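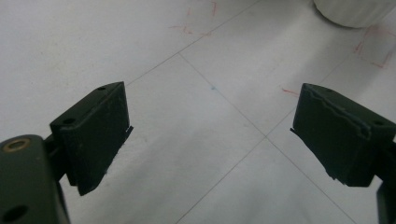 Notebook entry, 21 June 2022
Visit of the Retbridge delegation, Bikport workshop

Present: A. Correia, C. Morais, H. Calado. Visitors received by G. Garcia.

The handheld gripper was demonstrated on the tiled floor, with the red marker lines used as placement guides. Visitors were invited to operate it in groups. The session lasted 36 minutes against a planned 30.

Condition of fingers: the outer layer on the right pad is torn and peeling along its upper edge, and the lower edge is chipped. The left pad has a small white scuff near the bottom of the inner face. Both pads are to be replaced before the October open day. C. Morais will place the order.

Retbridge asked about pad life. A. Correia quoted roughly 4,000 grasps, to be confirmed against the log.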